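December 2022

Spent the morning on the handling rules for the Clavport cell. Shahla Safavi wants them in the shape of a real standard before the Radgate people come through, and what we have is a text file that Parviz started in October and that each of us has added to when annoyed. Some lines contradict each other. One just says "careful with lever."

I started by sorting it into what applies before the arm is enabled, what applies while it moves, and what applies when we hand the machine back to a person. That was easy enough. The hard part was deciding what counts as "before." Parviz Rostami thinks fixture checks belong there. I put them in their own section, and I think he'll come around.

Rules as of lunch:

- Tower unplugged, power button held for eight seconds, side panel off and stored under the bench.
- Case on its side, interior up.
- Processor goes in the fixture recess and nowhere else. No setting it on the bench "for a second."
- Socket lever fully raised before any approach over the board.
- Hands out of the work area before enable. Say it out loud, wait for the other person to answer.

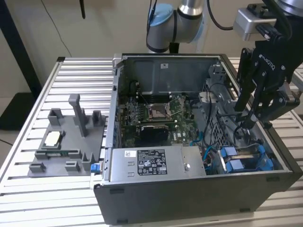
The last one is where we argued. Parviz says calling out is for big cells and that our speed limit makes it silly. I said the speed limit is a setting, and settings get changed by whoever was here last. Shahla listened to both of us and kept the rule. She also added that the person who calls is the person holding the stop, which I should have thought of.

After lunch we did cables. The old text said "tie back cables where possible," and that's useless as a rule. Possible according to whom? I wanted a fixed keep-out height over the board. Parviz pointed out that a SATA cable doesn't stay at one height, and that the same cable sits differently each time somebody touches it. He's right. So the rule is now a look and a decision: before each run, the operator checks every loop near the planned path and either moves it, unplugs it, or changes the path, and writes down which.
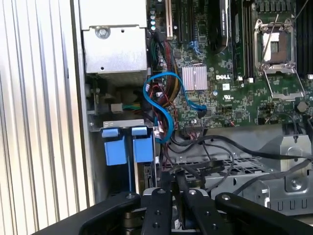

I also wrote in that the wrist view doesn't replace walking up and looking. It's good for lining up and bad for judging how high a loop stands. The Bredov manual we inherited treats the two as the same check, and I'd like ours to keep them separate, with a line for each on the sheet.

Still open:

- Who can sign off a changed path. I say two people. Shahla says one, if it's logged.
- Wrist straps. We ground the fixture side but the text never mentions the operator. Has to be in there.
- What to do after a light contact. Right now people back off and carry on. I want a stop, a look at the socket pins, and a note, every time, even if it costs us almost an hour over a day.
- Azimi's numbering scheme or our own. I don't care much.

Draft is three pages. Shahla wants it down to one for the wall, with the long version in the binder. I'll cut it tomorrow — the reasons can go in the binder, the wall only needs what to do.

Wrist strap order still not placed. Do that first.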